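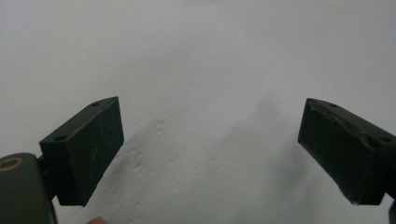 Folding a bed sheet is still one of the hardest jobs you can give a machine. A person finds two corners, shakes the thing out and is done before the kettle boils. A robot has to work out where the cloth is, and cloth has no fixed shape. Even a single soft fold running across a white surface, with a few creases along it, is a problem: white on white gives a vision system little to go on beyond a faint shadow.

Hawi Hailu has spent four years on that problem at Stiver, a small firm in Nemport that builds grippers for hotel laundries. Her team logged 557 attempts at folding a pillowcase in January. She will not give the success rate, but she says it was lower than she had hoped.

"The arm is fine," she says. "The arm has been fine for years. It's the last inch."

The last inch means the finger pads. Soft pads grip cloth well but wear out fast. The surface scratches, then the edges start to chip, and once a layer begins to peel it catches on the weave. Stiver now changes its pads every two weeks.

Across town at Fasarbridge, Mingxuan Luo is working on shop-floor jobs instead: sorting bolts, loading trays, wiping down benches. The first two are close to ready, he says. Parts are stiff and come in known sizes. Wiping is harder than it sounds - the machine has to press hard enough to clean and know when to stop.

Godelieve De Bruijn runs a laundry with a staff of six and has tried two folding machines. Both handled towels. Neither could cope with a fitted sheet, and one needed a worker beside it all day to straighten the load. She sent it back.

She would try again at the right price. Towels make up most of her work, and her staff would be glad to hand them over. Fitted sheets she expects to be folding by hand for a long time yet.

Hailu's next trial starts this fall, with duvet covers.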